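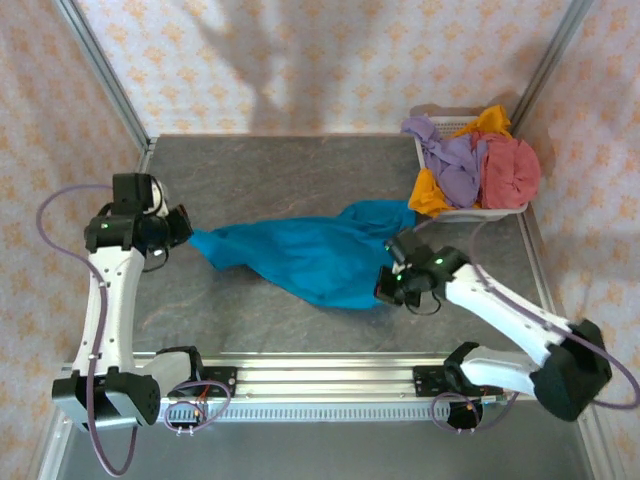

Figure 1. The two-arm folding station used in the course project. A teal cloth is stretched between the grippers, with the laundry basket at the upper right of the work surface.

3.2 Station and task

The project ran as part of a one-semester undergraduate course in robot manipulation. Students worked in teams on a shared station, which the course staff named Menonico. It has two arms mounted on an aluminum rail along the near edge of a gray work surface (Figure 1). Walls covered with patterned wallpaper close off the other three sides. All teams used the same station and the same set of cloths, and no team was allowed to move the arm bases or change the gripper fingers.

The task had three stages. The arms had to take one cloth out of the basket, spread it on the surface, and fold it twice. A trial began with the basket in the far right corner and the cloths crumpled inside it in no set order. Teams could choose which cloth to take first. The time limit for one trial was 80 seconds, counted from the first arm movement. If a cloth fell off the surface, the trial was stopped and scored on the stages finished up to that point.

Spreading was the stage most teams worked on longest. A cloth pulled by one corner tends to bunch near that gripper while the rest stays wide, and pulling harder does little to open it. Most teams ended up with some form of regrasp, in which one arm holds its corner still and the other lets go, moves along the edge, and takes hold again. Two teams tried to skip the regrasp by dragging the cloth over the surface. This worked on the smaller cloths but often left a folded strip along the far edge.

3.3 Data collected by students

Each team recorded its own demonstrations by guiding the arms with a pair of hand-held leader arms. Recording began in January, after two practice sessions. Over the course, the teams saved 3,217 demonstrations in a common format and placed them in a shared store called Tesport. Any team could train on any other team's data, provided that the source was listed in its report.

Before training, students marked each demonstration as complete, partial, or failed. We gave them a one-page guide for this but did not check every label. In a later review, most of the disagreements were between complete and partial, and nearly all of these concerned the second fold. The guide did not say how far apart the edges could be. We have since added a limit of 2 cm.

3.4 Scoring

Final scoring used 18 trials per team, run on the same station by course staff. The starting arrangement of the basket was redone by hand before each trial. Teams were not told which cloths would be on top. Each stage was worth one point, and a stage with a visible defect, such as a turned-under corner, was worth half a point.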